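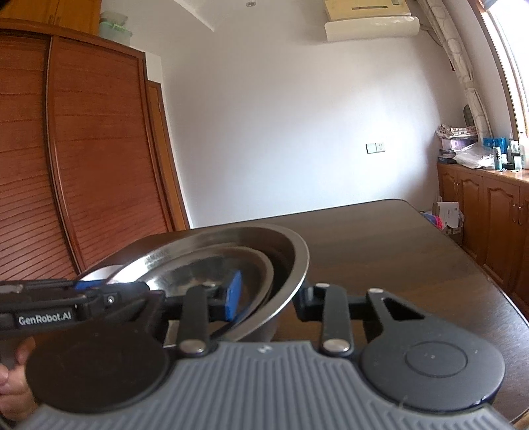
Mosquito Breeding Sites in Kuradstead: Final Report
Public Health Projects, spring term

1. Why this topic

Dengue has been moving into places that didn't used to have it. Kuradstead had a few cases last summer, none of them serious, but the county put out flyers and everybody on our street was talking about it. The mosquito that carries it breeds in small amounts of standing water close to houses. Not swamps, mostly. Flowerpot saucers, gutters, old tires, pet dishes. So I wanted to know two things: where is the water in ordinary yards, and does a flyer change anything.

2. What I did

Picked 2 neighborhoods, Nomine Hill and the blocks behind Thongsuk Market. Similar size, different kind of housing. Nomine Hill is mostly single houses with lawns. Thongsuk is duplexes and small apartment buildings with shared courtyards.

Asked permission at the door. If people said yes I walked the yard with a checklist and wrote down every container that was holding water, plus whether I could see larvae in it. Flashlight for the dark ones. Larvae went into the "yes" column only if I saw them move.

First round in April, second round in May. Between the rounds every household in the Thongsuk area got the county flyer and a short talk from me at the door. Nomine Hill got nothing until the study was over, then they got the flyer too.

I used the Plerura mapping app to log the points. It worked ok but it lost a whole afternoon of entries when my phone died, so I had to go back and redo one street. The redo is included.

3. Results

116 yards checked in both rounds. Yards that were only checked once are left out of everything below.

In April, 25 of the 116 had at least one container with larvae. Plant saucers were the most common, then buckets, then clogged gutters (hard to check, see limits). Tires were less common than I expected from the reading, but nearly every tire that had water also had larvae.

In the Thongsuk blocks the May round looked better. Fewer saucers with water, and several people had turned their buckets upside down. Gutters were the same. Nomine Hill barely changed, maybe slightly worse — it rained a lot the week before.

The shared courtyards were the interesting part. When a container belonged to one household it usually got emptied. When it was in a shared space it mostly stayed how it was. A couple of people told me they thought the landlord was supposed to handle it. I didn't talk to any landlords, should of planned for that.

4. Cost

Printing came free from the county. If Kuradstead wanted to do this for the whole town, 2,000 flyers would cover the residential addresses, with a few left over for the library and the clinic. The door talk is the expensive part because it takes a person. Mine took five minutes or so, longer if there was a dog.

5. Limits

Only two rounds. Rain was not the same before each one and I have no good way to correct for it.
People who let a student into their yard are probably not the same as people who don't.
I can't tell mosquito species apart from larvae. Some of these could be the plain nuisance kind that does not carry dengue at all. A proper study would raise them to adults or send samples to a lab.
Gutters checked from the ground only. No ladder allowed on the consent form.
Flyer and talk were given together, so I can't say which one did the work. This is the biggest problem with the design and my advisor pointed it out after round one, too late to fix.

6. What I would do next

Split the flyer and the talk into separate groups. Start in March before the rain. Get the landlords in. Also a simple trap count, even a few traps per neighborhood, so there is a number for adult mosquitos and not only for containers.

For the town: the flyer should mention shared spaces, right now it only says "your yard." It should also say to scrub the container, because the eggs stick to the sides just above the water line and can survive being dumped out. Most people I talked to did not know that and neither did I before this project.

Appendix A is the checklist. Appendix B is the map, with house numbers taken off. Raw sheets are in the department office until the end of term.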